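Home News Catalog Authors Contact

Rernley Press to Publish New Study of Time in Kant and Husserl

August – Press Office, Rernley Press

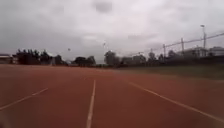
About the Book

Rernley Press will issue "Succession and Schema" by Montserrat Barajas in its Brerley Studies series. The book examines how Kant's account of the schematism bears on Husserl's lectures on time-consciousness – a link often noted but seldom worked out in detail. It has two parts and almost 42 pages of notes. An appendix covers disputed terms in translation.

Availability

Cloth and e-book editions will be distributed by Pirkero. Review copies may be requested from the press office.

This site uses cookies. Accept Manage settings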